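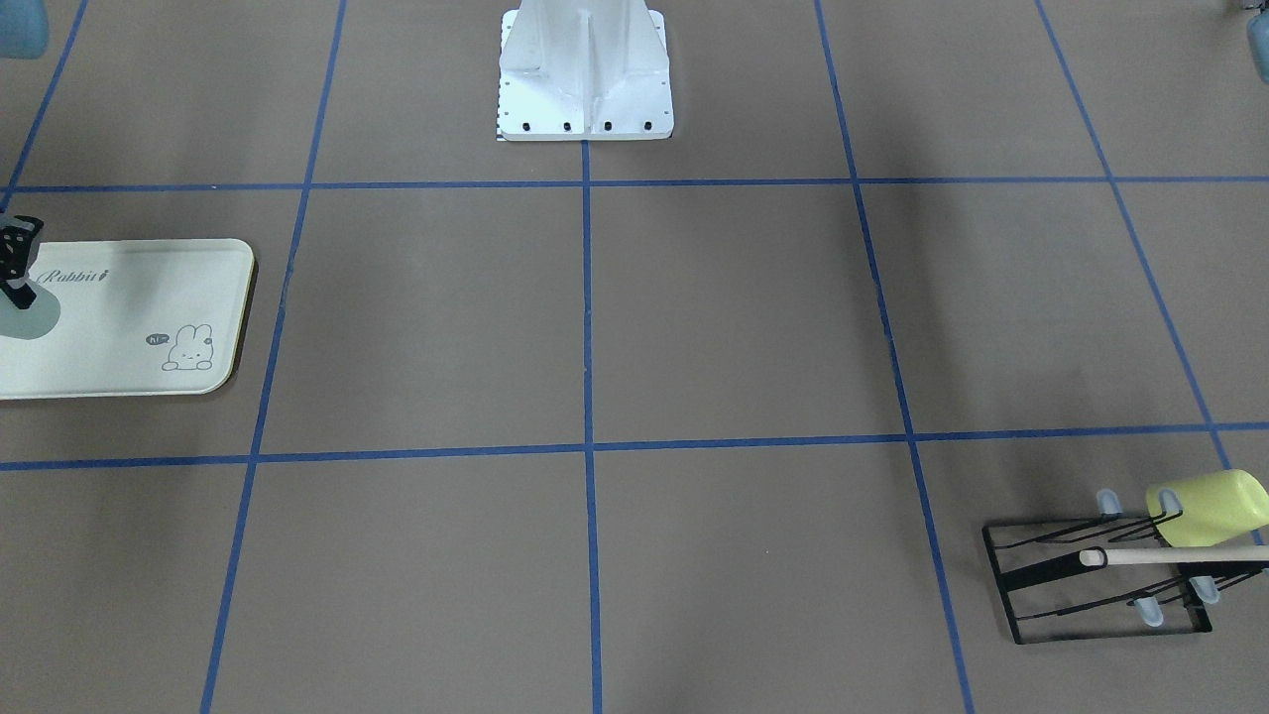 Zirstead, 2/26/22

Year-end prep, workshop ledger. Writing up as I go so whoever picks this up in March isn't starting from nothing.

Opening balances first. Carried over from last year's close, checked against the accountant's signed copy. All agree except the parts stock line, which is out by 43. Not a rounding thing. Looked for a transposed figure, no luck. Went back through the stock sheets for Bugti and found a credit note entered on the sheet but never posted to the ledger. 43 exactly. Posted it, dated it to the proper month, put a note in the comments box. Balances agree now.

Bank rec next. Current account fine up to end of January. Two uncleared cheques, both old. One is to Keltar for the bench repairs, they say they never got it so I've asked the bank to stop it and will reissue by transfer. The other has no stub. Left it. Need to look in the blue folder for the missing stub, if it isn't there then write it back after six months like we did before.

VAT. Keltar invoices are a mess. Three formats in one year, and the VAT number only shows on the newest. Have emailed asking for proper copies of the older ones. Not claiming on those until they come. The import from Ranum went through with postponed accounting so it goes in box 1 and box 4, net effect nil, DON'T put it through as ordinary purchase VAT again. Did that last quarter and had to undo it. Statement downloaded and saved with the return.

Fixed assets
Threshold still 4000 for capitalising. Anything under goes straight to small tools. The second Ranum item came in at 2374 before VAT so it's an expense, even though it was bought the same week as the bigger one. Query for accountant: do they count as one purchase if they were on seperate orders? I say no. Separate orders, separate invoices, they work without each other. But ask.

Depreciation run at the same rates as last year, straight line, 4 years on the workshop kit. Schedule recalculated by hand for two lines and the spreadsheet matches. One old item was still being depreciated past zero, the formula had no floor on it. Fixed with a MAX. Check the other tabs for the same thing.

Project costs
Still splitting Bugti time by guesswork. Timesheets for January filled in but half of them say "general" which is no use for the claim. Anything marked general goes to overhead from now on, and if people want it on the project they can write the project down. Harsh but the grant auditor will ask.

Consumables are easier. Tape, fixings, cable all coded to 5200 by delivery note. Found a few on the company card with no receipt. Chased. Will disallow whatever hasn't turned up by the time I post the journal.

Accruals: electricity (estimated from last bill, meter reading to follow), accountancy fee same as prior year, nothing else I can think of. Prepayments: insurance, software licence. Insurance renewal is in March so most of the prepayment unwinds, check teh split.

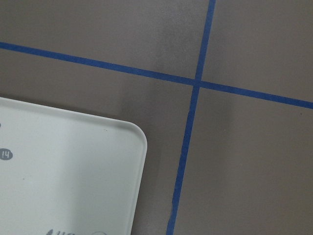 Left to do

Reissue Keltar payment by transfer once the stop is confirmed
Blue folder, cheque stub
Copy invoices from Keltar, then amend VAT workings
Email accountant re the two Ranum orders
Depreciation tabs, floor on every line
Card receipts
Meter reading
Backup of ledger before posting anything, keep one copy off the shared drive

Trial balance printed and in the tray, pencil marks on it are mine. Suspense account is nil apart from the cheque.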